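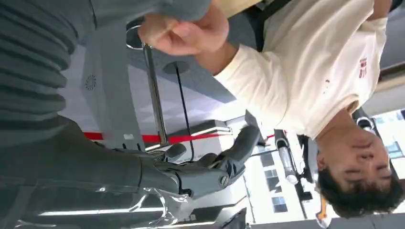 **Mullow wrist camera kit, after a month of collecting**

I bought the Mullow kit in January to gather handover examples for our learning system, and I've grown fond of it, so forgive me if I go on a bit! We're teaching a robot hand to take thin things from a person (rods, mostly, and they are a pain), and for that you want the view from the wrist, with the fingers and the person's grip both in it.

Setup took me 40 minutes, most of it spent on the cable. The clip they give you is too short for our arm, so I borrowed one from an old Tsuji mount and it has held ever since. The recording program is plain and friendly – you press one key to start an example, another to keep it, and a third to throw it away. I wish the throw-away key were further from the keep key. I lost 17 good handovers that way before Kamala Thevar put tape over it for me, bless her.

Flip the picture in the settings before your first session, by the way. Ours came up upside down, and I had saved 24 examples before I found the box to tick. Shiny metal under bright windows can still fool the exposure, and the Zukov camera I used before was a little better there, but it was so bulky that it kept bumping people's knuckles.

Battery life is fine, the manual is thin, and I'd buy it again.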